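第4章 开放日演示:双臂叠衣工位的布置与操作

最后更新:11月

本章写给第一次带开放日演示的同事。叠衣工位是Undix展厅里最受欢迎的一站,小朋友会趴在围栏上看,大人也一样!照着下面的步骤走,头一回上手也能带出一场很棒的演示。

4.1 开门前的准备

1. 上午开门前一小时打开控制柜总电源,等Jareck控制软件的状态栏变绿后再使能双臂。
2. 用干布擦净桌面。浅色桌面很容易显脏,线头和绒毛都要清掉,否则视觉识别会把它们当成布料边缘。
3. 检查两侧夹爪的指面。指尖粘了绒毛的话,用胶带粘两下就好,不要用酒精。
4. 在Jareck里载入演示程序139,速度上限设为每秒400毫米。
5. 空跑一遍,双臂回到待机位后再放布料。

注意:程序456是Bozsik培训课用的高速版本,观众在场时禁止载入。

4.2 挑选布料

备料箱里有毛巾、袜子和各色小块布。建议从颜色鲜明的小布块开始,识别快,观众一眼就能看懂。等大家围拢过来,再换成罗纹针织类的东西,这时候才是真正的好戏:针织面料又软又有弹性,边缘会自己卷起来,每一次抓取的形状都不一样。

说明:白色或米色织物与桌面颜色接近,识别时间会长一点。正好利用这几秒,请观众猜一猜机械臂会从哪里下手,气氛马上就起来了。

4.3 演示步骤

1. 把布料随意丢在桌面上,越随意越好。可以请一位观众从围栏外递给您,由您来放。
2. 退到黄线以外,按下“开始”。
3. 第一只手臂下探并夹住布边。提醒观众留意指尖,两根手指合拢得很慢,力度也很轻。
4. 第二只手臂靠近,准备接应。双臂距离较近时程序会自动降速,这属于正常现象,请勿按急停。
5. 布料展开后放回桌面,完成对折。一轮结束,双臂回到待机位。

小心:手臂运动期间,任何人不得把手伸过桌沿,哪怕只是想捡一只掉下来的袜子。先按“暂停”,等指示灯变黄再进入。

4.4 讲解要点

讲解词不必背,挑自己觉得有意思的讲就好。我最喜欢讲的是“捏”这个动作:硬盒子抓偏一点问题不大,布料就不同了,夹深了会带起下面一层,夹浅了又会滑走。

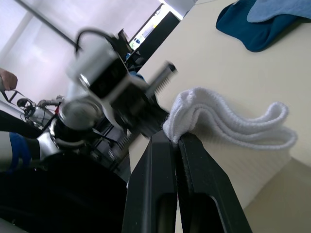

所以夹取深度是现场最值得调的参数,Jareck里一共有4档,薄布用1档,袜子和毛巾用3档。如果观众感兴趣,不妨当场换一档再跑一轮,让他们自己比较。抓空了也别紧张,程序会重新识别再试,很多人看到它“再来一次”反而会鼓掌!

4.5 常见情况

抓取连续失败:暂停,把布料抖开重新放置,并检查指面是否有绒毛。
布料滑到桌外:暂停后取回,不需要重启程序。
双臂停住不动,状态栏显示红色:按Zatton安全控制器上的复位键,再从步骤1开始。复位后仍为红色时,请结束本场演示并联系值班工程师。

4.6 收场

双臂回待机位,断开使能,再关总电源。布料收回备料箱,用过的毛巾单独放一袋,下一场之前要洗。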